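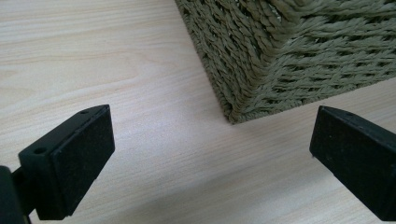

Woven basket on a light wooden tabletop

Settling in Varnik

Varnik is a small harbour town with a fair number of foreign residents, and this entry covers what it's like to rent and live there as one of them. I've been here for seven years now (I came for one!), so read it as the view of somebody who stayed.

Where people live

Most newcomers end up in Kwak, the old quarter behind the harbour, or in Bellville, the newer estate up the hill. Kwak is noisy and cheap and full of stairs. Bellville has parking and proper drains, but you'll want a car or very good knees, and the only shop shuts for lunch. I started in Bellville and moved down to Kwak after my third winter of carrying potatoes uphill in the rain, and I wouldn't go back.

Renting

Flats are mostly let by word of mouth. Ask in the bakery, ask the person who cuts your hair, ask everybody. There is one agency, Clolier, where Joon-young Cha looks after the foreign lets and answers emails very fast before noon and hardly at all after it. Expect to pay a deposit of three months' rent. "Furnished" can mean anything from a full set of saucepans to a bed and a lamp, so get the list in writing and go through it together on the day you collect the keys. My first list ran to 16 items and four of those were curtain hooks.

Water and heating

Hot water in Kwak comes from a tank, and the tank is always smaller than you'd like. Two showers, then a wait. Heating is by bottled gas in the older houses. The delivery lorry comes up the main street at eight in the morning, hooting, and you run out in your slippers with the empty bottle like the rest of us. Bellville is on the mains and very smug about it.
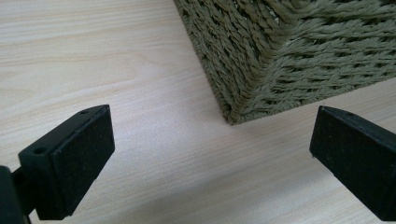
Getting about

The 594 bus links the harbour, Kwak and the hospital road. It's friendly, it's late, and the drivers will stop between stops if you wave nicely. From June it fills up with beach traffic and I mostly walk. Taxis exist, though you have to ring the evening before.

Neighbours and language

People are kind but they do like to be greeted first. Say good morning on the stairs, every time, even if you said it ten minutes ago. My neighbour Soo-ah Joo didn't speak to me for weeks when I first moved in, and then I learned to say hello properly and she's been bringing me soup ever since. Lessons are held in the room above the library, with Rhiannon Gronow taking the beginners and Ji-hoon Maeng everyone else. Bring your own chair cushion.

See also

Bellville estate
Kwak market
Registering with a doctor in Varnik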